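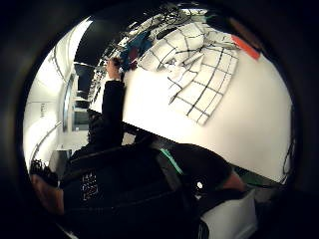
**Prepared by:** Ye-ji Won, Milik Textile Reuse
**Submitted to:** Rocío Leiva, program officer, Foltico Fund
**Reporting period:** second quarter of the grant, ending March

## 1. Collection

All 31 drop-off points in the grant agreement are now open. The last two, both in apartment buildings on the east route, opened late because the building manager asked for lidded bins. Intake for the quarter was 539 kg of household textiles, mainly towels, bed linen, kitchen cloths and curtains. Clothing is outside the scope of the grant and is passed to the county program unopened.

## 2. Grading

Of the intake, 435 kg was graded by the end of the period. The balance is in dry storage and will be carried into the next quarter. Graded material was assigned as follows:

- Grade A and B (reuse or repair): 325 kg
- Grade C (wiping cloth and fiber recovery): the remainder

Blended fabrics without a care label continue to slow the work. Charito Enriquez has revised the grading sheet so that unlabeled items go to a separate bin for a burn test on Wednesday, when the ventilated room is available. The earlier sheet required a decision at first handling and produced inconsistent results between shifts.

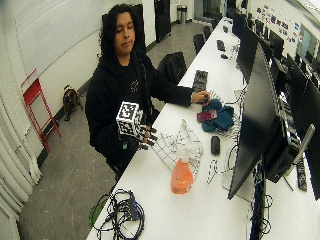

*Figure 2. Teal cloth, plastic bag and orange bottle on the long white table.*

## 3. Outlets

Kuusisto accepted its first delivery of wiping cloth and reported no metal fasteners in the load. Prokitz has asked for cotton content of each bale to be stated in writing. Gun-woo Kong is drafting a one-page bale record for this purpose.

## 4. Budget

Transport is over its line because the east route was driven twice weekly while the bins were being replaced. Packaging is under by a similar amount. We request approval to move funds between these two lines, with no change to the total.

## 5. Next quarter

1. Clear the stored balance before new intake is graded.
2. Issue the bale record with every delivery.
3. Return the east route to one weekly pickup.

Questions on sections 1 and 2 should go to Hae-won Joo.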